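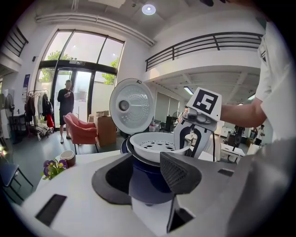

Figure 1. Hand-held gripper over an open rice cooker, steamer basket in the inner pot. A second gripper with its marker card is at the rim.

Vurerbridge Short Course in Applied Automation
Session 2: Looking at a bought-in kit
Notes by Young-sook Kwak
Tuesday, March 1, 2022

What this session covers

Last time we looked at how a robot arm can be taught from examples of a person doing the same job. Today we look at one kit sold for gathering those examples, the Damia hand-held pair from Plendetti. You should come away able to read the supplier's sheet and say which parts of it matter for a given job.

What is in the box

The standard Damia set has two hand-held grippers, a set of printed marker cards, a charging dock and a licence for the recording software. Each gripper has its own camera. The fingers open and close by a trigger, and the pads can be changed. Weight is given as 400 grams per gripper without the cable. The trial period is 14 days, and the supplier asks for the kit back in its own case.

There is also a service option, sold under the name Thepsuriya. You send a written task and Plendetti's own staff record it for you. The smallest order is 200 recordings of one task. We will come back to the cost of this in May.

Why a rice cooker

The kitchen task in the supplier's guide is a fair test for a kit like this. A hinged lid moves on a fixed arc, so the hand has to follow it. A basket has to go in level. The inner pot is deep, and the fingers have to reach into it without knocking the rim. Both hands are needed for part of the job, and each hand can block the other one's view.

Points to check when you review a kit

Markers. The square pattern must stay in view of the other camera for as much of the task as possible. Look at where the card is mounted and which way it faces when the wrist turns.

Pads. A textured pad holds smooth plastic better than a bare finger, but it wears. Ask for the price of spares.

View. A camera on the gripper sees the near finger very large and often blurred. Check that the thing being handled is still clear past it. 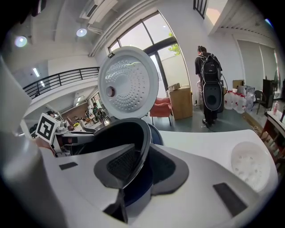 Figure 2. Rice cooker with the lid upright, a translucent cup to the right and the marked gripper finger close on the left.

Light. White goods in a bright room can lose their edges on camera. Try the kit near a window as well as under ceiling lights.

Comfort. Hold the gripper for a full set of recordings before you judge the weight. The figure on the sheet leaves out the cable.

Exercise for next week

Choose a job at home that uses a lid, a pot or a drawer. Write it out as short steps, one movement to a line. Mark the steps that need both hands. Then write one page on whether you would hire the Damia set or order through Thepsuriya, and give your grounds. Hand it in at the start of Session 3.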